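그런드스테드 생활 안내서
제3장 침대 위에서 하는 옷 정리와 이불 정돈

3.1 시작하기 전에

옷장 앞에 서서 옷을 개다 보면 허리도 아프고, 개어 둔 옷을 내려놓을 데도 마땅치 않지요. 그래서 이 장에서는 침대를 작업대로 쓰는 방법을 말씀드리려고 합니다. 넓고 평평하고 높이도 적당하니 집 안에 이만한 자리가 드물어요. 처음 입주하신 분들은 시간을 30분쯤 넉넉히 비워 두고 천천히 따라와 주세요. 손에 익으면 훨씬 금방 끝납니다.

1. 이불은 머리맡 쪽으로 밀어 둡니다. 반듯하게 개지 않으셔도 괜찮아요. 어차피 마지막에 다시 펼 테니까요.
2. 시트의 주름을 손바닥으로 쓸어 폅니다. 가운데에서 바깥쪽으로 쓸어 주세요.
3. 갤 옷을 한 벌만 꺼내 시트 위에 넓게 펼칩니다. 검은 니트처럼 어두운 옷은 꽃무늬 시트 위에서 윤곽이 또렷해서, 어디가 접혔는지 찾기가 한결 수월합니다.
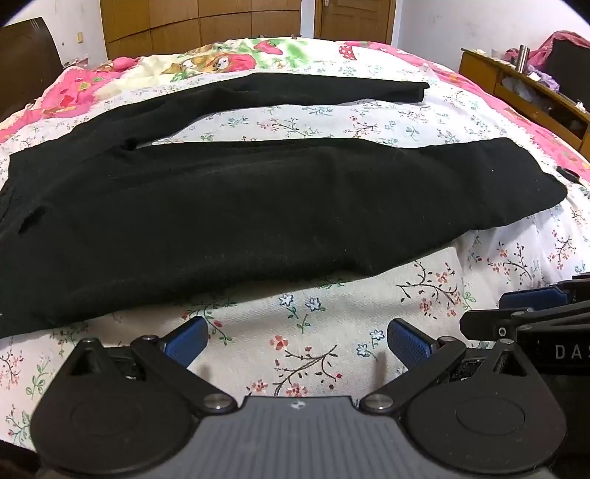 변선자
그런드스테드 생활 안내 담당

3.2 니트 바지 개기

니트 바지는 구김이 덜 가는 대신 잘 늘어납니다. 저도 예전에는 허리춤을 잡고 탁탁 털어서 개곤 했는데, 그러다 아끼던 바지 한 벌이 무릎까지 축 늘어져 버렸어요. 그 뒤로는 꼭 눕혀 놓고 갭니다.

1. 바지를 평평하게 눕힌 채로 허리 부분부터 모양을 잡습니다. 주머니 입구가 벌어져 있으면 손끝으로 살짝 눌러 닫아 주세요.
2. 주머니 속을 확인합니다. 휴지 한 장이 남아 있으면 다음 빨래 때 고생합니다.
3. 보풀과 먼지를 떼어 냅니다. 검은 옷에는 작은 먼지도 잘 보이니, 접착 롤러를 위에서 아래로 한 방향으로만 굴려 주세요.
4. 한쪽 다리를 다른 쪽 위에 포갭니다. 솔기끼리 맞추시면 되고, 조금 어긋나도 잡아당기지 마세요.
5. 밑단을 허리 쪽으로 올려 반을 접고, 한 번 더 접습니다. 서랍이 얕으면 세 번째로 접는 대신 느슨하게 말아 넣으셔도 좋습니다.

주의: 덜 마른 니트는 개지 마십시오. 만져 보아 조금이라도 눅눅하면 그대로 펼쳐서 더 말린 다음에 개시기 바랍니다.

참고: 옷걸이에 거는 것은 권하지 않습니다. 꼭 거셔야 한다면 반으로 접어 굵은 봉에 걸쳐 주세요.

3.3 작은 검은 옷가지 모으기

바지를 다 개고 나면 양말이며 얇은 속옷 같은 자잘한 것들이 남습니다. 이게 은근히 손이 많이 가요. 특히 검은 것들은 서로 비슷비슷해서 짝을 맞추다 보면 눈이 침침해지기도 하고요.

1. 커튼을 열어 방을 밝게 합니다.
2. 남은 것을 침대 위에 한 줄로 늘어놓습니다. 쌓아 두고 고르는 것보다 훨씬 편해요.
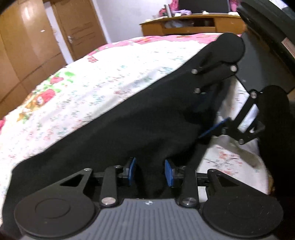
3. 뒤집힌 것은 손을 안으로 넣어 끝까지 바로 펴 줍니다. 발목의 고무단은 세게 잡아당기지 말고 조금씩 돌려 가며 펴 주세요.
4. 길이와 짜임을 견주어 짝을 맞춥니다. 색만 보고 맞추면 자주 틀립니다.
5. 짝이 맞은 양말은 포개서 반으로 접습니다. 한 짝을 뒤집어 공처럼 싸는 방법은 고무단이 금세 헐거워지니 되도록 피해 주세요.
6. 짝이 없는 것은 버리지 말고 서랍 맨 앞에 두었다가 다음 빨래 때 다시 맞춰 봅니다. 세탁기 안쪽 고무 틈에서 나오는 일이 참 많답니다.

참고: 침실 서랍의 칸막이는 홈에서 위로 들어 올리면 빠집니다. 칸막이가 더 필요하시면 라다은 씨에게 말씀해 주세요. 한 개에 2,000원입니다.

3.4 이불 다시 펴기

개어 둔 옷을 모두 서랍에 넣으셨으면 이제 이불 차례입니다. 옷이 한 벌이라도 남아 있으면 이불 밑에 깔려서 며칠씩 못 찾기도 하니, 시트 위를 한 번 더 훑어봐 주세요.

1. 침대 발치에 서서 이불의 두 모서리를 잡습니다.
2. 가슴 높이까지 들어 올린 뒤 옆으로 크게 한 번 흔들어 공기를 넣습니다. 팔만 쓰지 말고 몸을 함께 돌리시면 어깨가 덜 아픕니다.
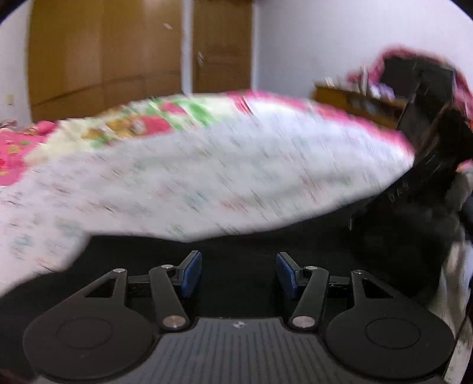 3. 공기가 들어간 채로 천천히 내려놓습니다. 급하게 놓으면 한쪽으로 쏠려서 다시 해야 해요.
4. 양옆으로 늘어진 길이를 눈으로 맞추고, 모자란 쪽을 살살 당깁니다.
5. 머리맡 쪽 끝단을 한 뼘쯤 접어 내립니다. 잠자리에 드실 때 들추기가 편합니다.

주의: 이불을 흔들 때는 머리맡 탁자의 컵과 스탠드를 먼저 치워 주십시오.

참고: 두꺼운 이불은 혼자서 흔들기 버겁습니다. 12월에 겨울 이불로 바꾸실 때는 2명이 마주 서서 모서리를 나누어 잡으시기를 권합니다.

이불 빨래와 보관은 제4장에서 이어집니다.

개정일: 2018-09-24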